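Section 4. Planning and Budgeting for a Picking Cell

This section applies to buyers of the Dravivent two-finger gripper with wrist camera. Complete it before placing an order. Prices are list prices as of January 3, 2022, and do not include freight or tax.

4.1 Before You Order

1. List every container the cell will pick from or place into. Record the outside length, width and height, the wall thickness and the loaded weight.

2. Separate the list into rigid containers (plastic bins, crates) and cardboard boxes. Boxes need their own grip force setting and are tested separately at acceptance.

3. Measure the clear space above and beside each pick position. Allow 30 mm on each side of the open fingers.

Note: Measure with the bins in place. Shelf drawings often leave out rims, label strips and rail ends.

4. Confirm the floor rating and the power supply with the site electrician. The controller needs its own circuit, rated at 20 A.

4.2 Budget Lines

Enter each item on its own line of the purchase request.

Gripper with finger plates, brackets and one pair of rubber pads: $2765
Wrist camera, cable and mount: $2000
Spare rubber pads: order by the pair
Roller track and rails: quote from Erwood, by length
Guarding and door switches: quote from Saithong
Installation and training: quote from Flirnbridge

Caution: Do not order finger plates and pads from different suppliers. The bolt patterns may not match, and mixed parts void the warranty.

Pads are wear parts. Charge them to the operating budget. Finger plates and brackets are capital items and are listed with the gripper on the asset form.

4.3 Checking the Layout from the Wrist Camera

Carry out this check during the site trial, before the final payment is released.

1. Move the arm to the first pick position at reduced speed. Keep all persons outside the guarding.

2. Open the live view. Both rubber pads should show at the bottom of the view, with the finger plates rising behind them.

3. Look past the fingers on both sides. Note any roller track, bin or box close to the path of the fingers, and compare it with the layout drawing.

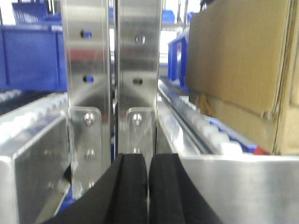

4. Repeat steps 1 to 3 at each remaining pick and place position. Save one view per position with the trial report.

5. If a clearance is less than the value in 4.1, move the track or the container and repeat the check. Request a revised quote if the rail length changes.

Note: Revised quotes take up to 30 days. Requests received in November may be carried into the next price list.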